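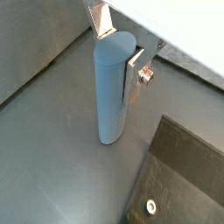 Who pays when one owner in an apartment building wants to charge a car in the shared garage?

The owner who asks usually pays for the cable, the outlet and the meter, and the building pays for any upgrade to the main supply that everyone will use.

At Wirkitard, a complex of 106 apartments on the east side of Drarnton, it took 31 months to settle that point. Sharon Mwakalinga bought a used electric car the week she moved in and asked the board for permission to run a line from her own meter to her parking space. She had a quote from a licensed electrician and offered to cover the full cost.

The board said no. Its letter gave two grounds. The garage ceiling was common property, and the bylaws did not allow any owner to attach private wiring to it.

"I wasn't asking them for money," Mwakalinga says. "I was asking to put a pipe on a concrete ceiling that already has a dozen pipes on it."

For the next two years she charged the car at a grocery store lot, usually after 9 p.m. when the spaces were free. She put the question on the agenda of each annual meeting. The first time it lost badly. The second time it lost by four votes.

What changed was a load study. Nastader, the company that manages the property, hired an engineer to find out how much power the building had to spare before replacing the elevators. The report found that the existing supply could handle overnight charging for a limited number of cars, as long as they did not all draw full power at once. The study cost $798 more than planned because the garage was added late.

Nyokabi Mbwambo, who chairs the board and voted against the first request, says the report answered her main worry.

"My concern was the tenth car, and the twentieth," she says. "If we let the first owner use up the spare capacity, what do we tell the next one? You can't run that on first come, first served."
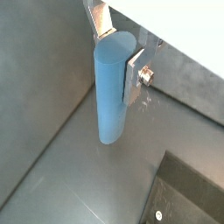
A light blue cylinder held between two metal fingers.

The rule the owners passed in November has the building paying for a single trunk line along the garage wall, with a controller that splits the available power among the cars plugged in. Any owner can connect to it for a flat fee of $1,000, plus the cost of the charger. Electricity is metered by space and billed each month along with the regular dues. Owners who sell can leave the charger behind or take it out and patch the wall at their own expense.

Not everyone is happy with it. Several owners without cars objected to paying for the trunk line, and one has asked for a reduction in dues. The board turned that down, noting that owners on the ground floor pay toward the elevators.

Renters are another loose end. Under the rule, only an owner can apply for a connection, so a tenant has to persuade the landlord to pay the fee. Mbwambo says the board will look at that next year.

Mwakalinga's charger was the second one connected. She still does her shopping at the same grocery store.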